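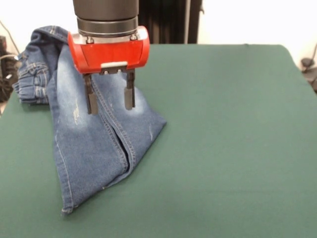

Figure 4.1 Blue denim jeans, folded

CHAPTER 4
Blue on the Outside: Color, Yarn, and Wear

Turn up the cuff of a pair of ordinary blue jeans and look at the inside. It's pale! The outside may be as dark as a night sky, but the inside is closer to a cloudy one, and if you scratch at a loose blue yarn with your fingernail you will find that the core is often pale too. Most dyed cloth doesn't behave this way. A red cotton T-shirt is red all the way through, front and back, and it stays some kind of red until it falls apart.

Denim is a wonderful fabric to study for exactly this reason. Almost everything you learned in Chapter 2 about fibers and yarns comes back in this chapter, and this time you can watch it happen on your own knees.

Two sets of yarn

Woven cloth has yarns running lengthwise (the warp) and yarns running across (the weft). In classic denim the warp is dyed before weaving and the weft is left undyed. The weave is a twill. In the most common version each warp yarn passes over three weft yarns and then under one, and the pattern shifts over by one yarn with every row. That shift makes the slanted ridges you can see on a jeans leg if you hold it near a window.

Because the warp spends most of its time on the front of the cloth, the front looks blue. The weft gets pushed to the back, so the back looks nearly white. Try this on graph paper with two colored pencils before you read on. It takes a few minutes and it makes the idea stick far better than any diagram we could print.

A dye that stays near the surface

Indigo does not dissolve in water. To get it into cotton, dyers first change it chemically into a form that does dissolve, and the bath turns a strange yellow-green. Yarn is dipped into the bath and lifted out into the air, where oxygen turns the dye back into its blue, insoluble form. Then it goes in again, and again, getting darker each time. If you ever have a chance to stand beside an indigo vat, take it. The color change as the yarn meets the air is one of the best things in all of textile chemistry.

Each dip is short, so the dye mostly settles in the outer layers of the yarn. This is called ring dyeing. Rub away the outer layer and the white core begins to show.

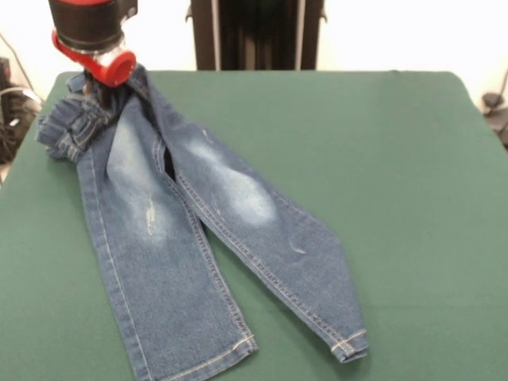 One reader of the last edition wrote to say that her oldest pair had faded in a line exactly where she folded the hem, and asked whether washing or rubbing was to blame. The answer is both, but the sharp line comes from rubbing. A fold lifts a thin ridge of cloth above the rest, and that ridge takes the wear. Washing loosens dye over the whole garment and lowers the color more evenly.

The same thing happens at the hips, where sitting creases the cloth. The pale lines that form there are called whiskers. They can come from years of wear, or a factory can make them with sandpaper, lasers, or chemical sprays. In the case study on page 43 you compared raw cloth from the Lellari mill with finished cloth from Rirkik. Go back to it now and see if you can tell which changes involved the dye and which involved the fiber itself.

Activity: Rub test

You will need a scrap of dark denim, a scrap of solid-color cotton, and a piece of white cotton cloth. Wrap the white cloth around your finger and rub the denim 30 times in one direction, pressing firmly. Move to a clean part of the cloth and do the same with the other scrap. Compare the marks. Then dampen the cloth and repeat, and write down what changed.
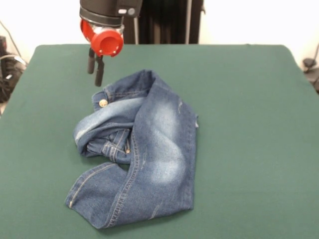
Key terms

Warp: the lengthwise yarns in a woven fabric.
Weft: the crosswise yarns.
Twill: a weave with a slanted rib.
Ring dyeing: coloring the outer part of a yarn while the core stays pale.
Whiskers: faded lines that follow creases at the hips and thighs.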